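Part 4. Recording your first set of demonstrations

OK, so by now both arms power up, the leader handles move them, and you've stopped flinching every time a gripper closes. Good! This is the part I like best, where you teach the thing something. I'll use cloth folding for the walkthrough, as it's what I do most on my own Fedeo setup, but the steps are the same for other tabletop jobs.

1. Clear the middle of the work surface. I keep a gray fabric cover on mine all the time (cloth slides around like crazy on a bare tabletop, and the grippers seem to get a better pinch with something soft underneath).

2. Start the recorder and open the head camera view. Check that you can see both gripper tips and the open area between them. If you can't, fix the camera now. I once recorded a whole Saturday of shirts with the left tip out of view and had to throw all of it away.

3. Put the arms in the ready pose, tips pointing up the table and leaning in a little toward each other. Press R to save it. Every episode should begin from this same pose.

4. Drop your cloth off to one side. Don't lay it out nicely! A crumpled start is what the policy will meet later on, so that's what you want in the recordings. I like a strong color against the gray. 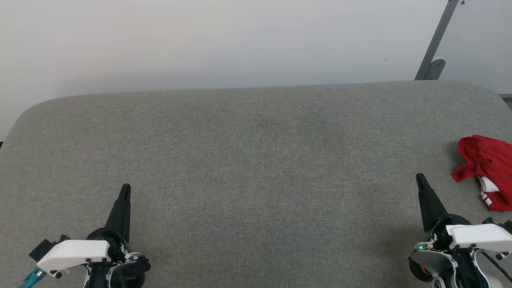

Change sides as you go, too. My first batch in September had the cloth on the right nearly every time, and the trained policy would reach right even when I'd put the thing on the left. It looked very sure of itself.

5. Press the left pedal to begin an episode. Wait a second, then move. Go slower than feels natural, and try not to stop and think halfway, as the model will happily learn your pauses.

6. Finish the fold, bring both arms back to the ready pose and press the left pedal again. The right pedal tosses the episode if you fumbled it.

Note: A small fumble that you recover from is worth keeping. I toss an episode only if the cloth leaves the table or I lose track of what I was doing.

CAUTION: Keep your hands off the table while an episode is running. To reset the cloth by hand, press Hold first and wait for the beep.

CAUTION: Check that the cables hanging under the arms have some slack before each session. A snagged one can pull its connector loose when an arm swings out.

7. After your first 7 episodes, stop and play them back. It's boring and it'll save you a weekend.

How many do you need? For one kind of cloth I had something usable at almost 2,000 episodes. Your mileage will vary, and please label them by cloth type while you record. Doing it afterward is miserable.

When you're done, choose Save Set and give it a name you'll recognize later. Part 5 covers uploading to the Arancibia trainer.

2 comments

Emo_bench
Does the ready pose carry over if I power off between sessions? Mine comes back a bit lower on the left side.

Herman Kwok
Save it again with R after every power-up, mine drifts too. Also, thanks for the tip about switching sides. We had the same trouble at Ellville with towels.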